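Print this page | E-mail to a friend

"I can't walk past a tangle": an afternoon among the cables in Tusow

07/01/2023
By the Petamier Newsletter

By the time I had found the right door at Magyar House, which is up a flight of stairs and then, for some reason, down another, Tamás Csonka had already put the kettle on twice. He is a tall man with a soft voice, and he apologised for the state of the workroom before I had got my coat off, although I have seen kitchens in a worse way than that, my own included.

Tamás has looked after network cabling at Clorketti for eight years. If you work in one of the offices the firm serves around Tusow, he is probably the reason your computer talks to the printer, and you have probably never given it a thought, which he says is just how it ought to be. I had asked to spend an afternoon with him because so many of our readers wrote in after last winter's piece on home offices, wanting to know what on earth they should do with all those wires. I had imagined we would cover it in twenty minutes. We were still talking when the street lamps came on.

"People start at the wrong end," he told me, once we had settled on what I should call the less wobbly of the chairs. "They buy ties and clips and little boxes with lids, very nice boxes some of them, and then they tie up the mess exactly as it is. So now it's a tied-up mess. I'd sooner they pulled one lead out and held it and followed it along with their hand until they got to the other end. It takes a while, I know. Put the radio on."

He does this himself, every time, even with leads he put in. I asked whether it wasn't a bit of a bore after so long and he looked quite shocked.

"No, I like it! You get to know them. A cable that's been bent too hard will tell you, you can feel a sort of flat place in it. And colour helps. My first boss had everything in grey, every single one, and I swear I went home dreaming about grey spaghetti. When I was let loose on my own cupboard, the first thing I did was order some blue." 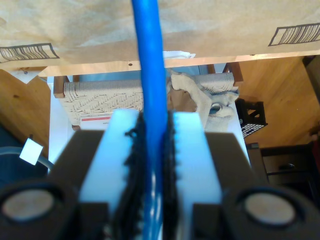 Blue, in Tamás's way of doing things, is for the leads that go from the rack out to the desks, and black is for anything that stays near the equipment or that he may want to move again soon. There is no law about this and he was anxious that I shouldn't write it down as though there were. A colleague across town does it the other way about, and the two of them have had words over it at more than one Christmas dinner. What matters, he says, is that you choose something and then keep to it, and that you write it on a piece of paper and stick the paper somewhere a stranger would look.

We talked for a good while about racks, a subject on which I was more or less blank. I had always supposed that network equipment lived in locked metal wardrobes with a hum coming out of them. Plenty of it does, but Tamás prefers an open frame when the room allows it: two uprights with rows of holes, and the equipment fixed between them like shelves in a larder.

"You can get round it. You can see what you've got. With a closed cabinet you open the door and it's like the cupboard under the stairs, isn't it, you push the thing in and shut the door quick. With an open one you've got to live with it, so you make it decent."

He puts the switch at the top wherever he can. For those who, like me, need telling, the switch is the long flat box with all the sockets along its front, where the leads from the different machines come together. Having it up high saves his knees, he says, and it means the cables can hang down the side of the rack under their own weight, in a line, without being stretched across the front of everything else where somebody will catch them with a sleeve.

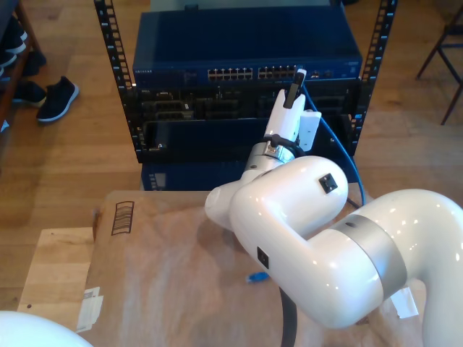

A black network cable connector held up near the ports of a NETGEAR switch, with a blue cable coming down the right side of the rack.

I wanted to know about the plugging in, too, as it is the part the rest of us do badly. I confessed to Tamás that at home I go at it from below with one arm behind the bookcase and my cheek against the wall, jabbing until something gives. He was very kind about this.

"Look first," he said. "Everyone goes by feel and then wonders why it won't go. There's a little clip on the plug, so find out which side the clip wants to be before you get your arm in there. Then bring it up straight. If you come in at a slant you can push till teatime. And when it's in it clicks, and if you didn't hear a click, give it the smallest tug. I still do the tug. My wife says I do it to the kettle."

Counting leads is something he does each January, when the offices are slow to fill up again and he has the place to himself. The stores at Magyar House hold up to 2,000 of them, sorted by length and hung on hooks, and the hooks are numbered with brass tags he rescued from an old cloakroom. The tags do not run in any order that I could follow. Number 777 is his favourite and gets the longest blue ones. I asked what happened to the tags before it and he said that was a sore point.

Then there is the packing, which he came to rather late and now clearly loves. Equipment goes out to customers and comes back again, and for years it travelled in whatever carton was lying about, with crumpled newspaper stuffed down the sides. Now he keeps a good roll of brown kraft paper and is generous with it. It creases nicely round a corner, he says, you can write on it, and when it has been round a box once you can smooth it down with your forearm and have it go round another. I told him my grandmother did the same with Christmas paper and ironed it as well. He thought about the ironing for longer than I had expected.

"I might try that," he said.

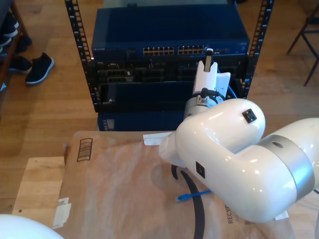 The rack with its switch at the top, the ports lit yellow, and a large box in brown kraft paper across the front.

Before I left I pressed him for something our readers could do at the weekend without buying anything, and he was reluctant at first, in the way that people who know a subject well often are. In the end he went and fetched his own notebook, a fat one with a rubber band round it, and turned it round on his knee so I could see. Every lead he has ever fitted in Tusow is in there, with its length, its colour and where both ends go, and now and again a remark in the margin such as "awkward" or "mind the radiator".

"Just write down where the ends are," he said. "Never mind making it pretty yet. Two ends, that's all any of them has got. You do one shelf, and you have your tea, and another day you do another."

He walked me down as far as the second staircase, telling me about a church hall where he had found an entire coil of good cable behind the piano, still in its wrapper, and he was still telling me when I got to the street. I went home and pulled out the bookcase. I have found both ends of four leads so far, and a teaspoon.

Last updated: 16:20

Print this page | E-mail to a friend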